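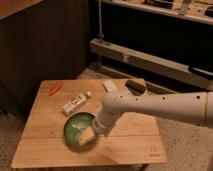 So let's talk about what an arm really costs, and I'll start where our own budget started at Nevwood, with the price of the arm by itself. That was the only line we had, and we were very proud of it. Then you look at a table like this one, with a green bowl, a little white bottle lying on its side and something shaped like a carrot, and you start to see all the lines we'd left out. There's the table, there's the shelving behind it, and there are all the small things you want the arm to pick up. We put down 569 dollars for tables and shelves and 153 for bowls, bottles and bits, and I can tell you the second number went first!

(Pause here, let people write those down.)

Now, spare fingers. Please, please order them with the arm. We waited until June, and the supplier, Hegarty, had an eight-week lead time, so our schedule at Clokport simply sat there. I'd plan for two sets per arm from day one.

Training is the other one. We set aside 40 hours for the whole team and used every one of them before we'd even gotten to the safety paperwork - so ask your vendor what's included, and get it in writing.

(If there's time: the Vekmont lease quote, and why we ended up buying. Otherwise go straight to questions, and mention the budget sheet by the door.)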